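One bookend and a thick paperback: does the other end need one too?

I keep a few paperbacks on a pale table where people also sit and eat. The listing for my L-shaped bookend (Girnov, a reddish-brown one) claims that one piece "holds any row upright". I doubt it. Mine slides as soon as I add a thick book, and the thick ones end up lying flat. It cost me 598 pesos, so I'd like to know if I'm using it wrong before I buy a second.

I'd also like to know if a snack left open near the books does any harm, or if that's just something librarians say. The book and the bookend come first, then the kind of wrapper I mean.

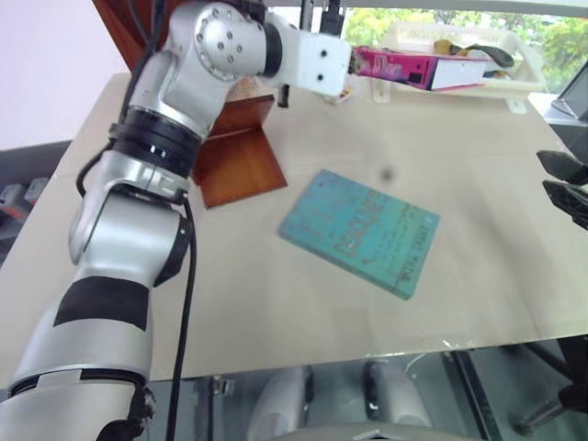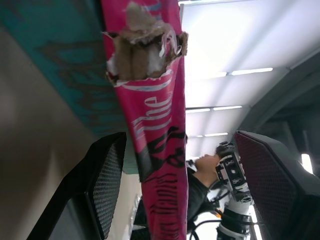 Lizeth Apaza
One L-shape can't hold a row by itself unless the other end leans on a wall. "Any row" is sales talk. Put the base plate under the first book, so the weight of the book pins it down. If the base just sits out on the table, a thick paperback will push it along.
I wouldn't bother with the sticky pads people recommend – I tried them and they let go by October.

Skinano
Just lay them flat. I have around 40 that way and the spines are fine.

Gajdoš
Flat is OK for a short stack, but the bottom one is a pain to get out. On the food: crumbs do bring bugs, and grease marks on paper don't come out. I'm less sure one cookie matters. Fold the top over and move it to another table.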